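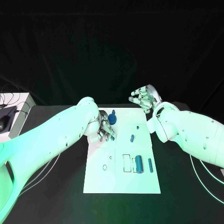 Tabletop with white sheet and blue stepped peg.

Features > Utilities > Interviews

Reading the night flow: Juniper Holloway on leakage in small water systems

February 27, 2022

Juniper Holloway begins most conversations on leakage with the hours between two and four in the morning. Demand in a residential zone is at its lowest then, pressure is at its highest, and whatever the inlet meter still records is either legitimate night use or water leaving the pipe. "If you only have one number to look at, look at that one," she says. "Monthly billing data will tell you that you lost water. Night flow will tell you where to send the crew."

The Zeturville system has over 3,000 service connections, most of them on cast iron and asbestos cement mains, with later extensions in PVC. Holloway took charge of its loss program when the whole town was still metered at a single point, the outlet of the Nirby reservoir. The first job was to split the network into zones by closing boundary valves and fitting a meter at each inlet. She describes this as slow work. Valves shown on the drawings could not be found, and some of those that were found did not seat.

"A boundary valve that passes a little water ruins the balance on both sides," she says. "You get one zone that looks excellent and a neighbor that looks terrible." Her test is to shut the inlet and watch the zone pressure. If it falls to zero and stays there, the boundary is tight. If it settles at some other value, there is a feed that has not been mapped.

Pressure came next. The lower zone, Huaranga, sat at a static pressure of 100 psi before a reducing valve was installed at its inlet. It now runs at 77 psi by day and is dropped further at night by a timed controller. Holloway is careful about what she attributes to the change. Leakage through a fixed round hole in a metal pipe varies with roughly the square root of pressure, but a split in a plastic pipe opens as pressure rises and the loss climbs faster. A mixed network falls between the two. "People want a single exponent," she says. "I use one for planning and I don't defend it past the first decimal place."

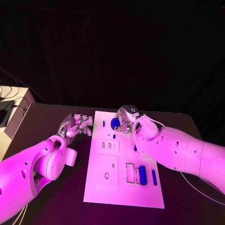

Leidy Restrepo takes a different view of the order of work, and would have put pressure reduction ahead of zoning. A reducing valve pays back from the first night, she argues, while zone meters only produce a list of repairs that still has to be funded. Holloway accepts the arithmetic but not the sequence. Without an inlet record from before the valve went in, she says, the saving has to be estimated, and an estimate is hard to put in front of a rate board.

On acoustic location she is brief. Correlators work well on iron, less well on cement, and poorly on PVC over any distance, where the high frequencies are lost within a short run. For plastic mains her crews use hydrophones at the hydrants and accept closer spacing. Of the 84 leaks confirmed in the last program year, most were on service lines between the main and the curb stop – short, shallow and rarely reported by the customer.

Asked what she would do differently, Holloway names the meters. Several inlets were sized for fire flow, which left the night reading near the bottom of the meter's range, where the error is largest. Two will be replaced in March with smaller units and a bypass. "I spent a winter chasing a leak that was inside the error band," she says. "We dug twice."

Print this article
E-mail this article

Related interviews
Hae-won Won: Valve records and how they go wrong
Zoila Villca on tank overflow alarms
Yurani Palomino: Replacing services at Ukarness
Step testing without waking the neighborhood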